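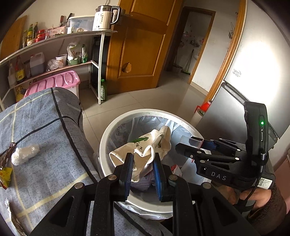 Snack wrappers all over the blue check cloth – how do you all keep on top of it?

Posted by iolanda_coutinho
Hello everyone, and sorry in advance, I do go on a bit. We have a little round table with a blue-grey checked cloth, and on the shelves by the wall there's the kettle and a clear tub with a blue lid for the packets. It's a lovely corner for a cup of tea, and by four o'clock the cloth has vanished under wrappers! The bin stands right beside it, a big round white one, lined and everything, and still they land on the table. Do I need a second bin, or just a firmer voice?

Gretard60
Firmer voice, my love. I had a tiny tabletop bin for 3 years and all it did was give me one more thing to empty. A big bin next to the table is as good as it gets.

fontes_abdelilah
I'll disagree with Gretard, very fondly. A small pot on the table catches the little twisty wrappers before they spread, and you tip it into the big bin when you wash the cups. My wife calls ours the Prullska, after an aunt who never threw anything away.
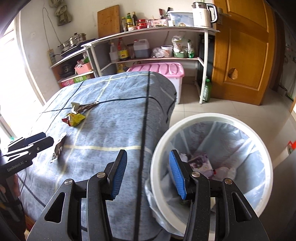 Re: liners and that cream bag

iolanda_coutinho
Thank you both, I'm still torn! One more thing while I have you – there was a cream cloth bag with green leaves on it in with the rubbish, all crumpled. Would you wash it and keep it for shopping?

Gretard60
Wash it, definitely. And do fold plenty of liner over the rim, or it slides down the minute something heavy goes in.

fontes_abdelilah
On that we agree. I'd let the bag go, though – I have a cupboard full of them and only two hands. Abdelilah Fahmy, signing off to empty the pot.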